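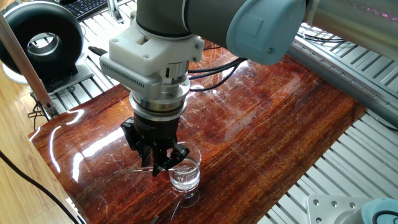
Sep 18, 2026

Progress report: gripper and sensor comparison for bench liquid tasks
Submitted to the Huvcombe program office by the Prustindale lab

## Where we are

This report covers the second half of the grant period. The main job was to compare two grippers on simple beaker work: picking up a glass stirring rod, holding it at an angle, stirring, and laying it back down. The first half was mostly setup and is covered in the January report.

The black two-finger gripper is now our default. It is mounted below the force sensor, and the sensor hangs from a printed white bracket on the arm's wrist. The other candidate, the Skosar parallel gripper, is still in the building and can be swapped back in, but a swap takes most of a morning once recalibration is counted.

## Results so far

Each gripper was given 100 attempts at the rod task with a glass beaker partly filled with water.

| Gripper | Completed | Rod dropped | Stopped on force limit |
|---|---|---|---|
| Two-finger | 84 | 11 | 5 |
| Skosar parallel | 68 | 16 | 16 |

The two-finger model did better mainly at the rim. Its fingers angle down, so the tips can get to the rod while the body of the gripper stays above the glass. The Skosar is wider and touched the rim more often, and most of its force stops came from that. It held the rod more firmly once it had it, and we would still pick it for heavier items.

Most of the two-finger drops happened when the rod rolled before the fingers closed. A slower close helped in a short trial, but we have not rerun the full set with it.

## Problems

- The sensor reading drifts over a long session. We now zero it before every run.
- Cable drag shows up in the force data when the wrist turns far to one side. The cables were rerouted in longer loops. The effect is smaller - not gone.
- Two of the printed brackets cracked at the screw holes. The current one has thicker walls and has held for 6 weeks.
- Glass on a glossy tabletop is hard for the camera. Reflections sometimes pull the rim estimate to one side. A matte mat fixed this in testing, but we want numbers for both surfaces before we settle on one.

## Changes to the plan

We dropped the pouring task from this period. It needs a wrist range that the present cable routing doesn't allow, and forcing it would have cost us the comparison. We propose moving it to the next period with no change to the total budget.

## Next steps

1. Rerun the two-finger set with the slower close.
2. Repeat a shorter set on the matte mat.
3. Test rubber fingertips. The order is placed and delivery is expected in around 5 weeks.
4. Send the force logs to Huvcombe in the agreed format.

Spending is within the approved amount. The only unplanned cost was replacement glassware, which was charged to supplies.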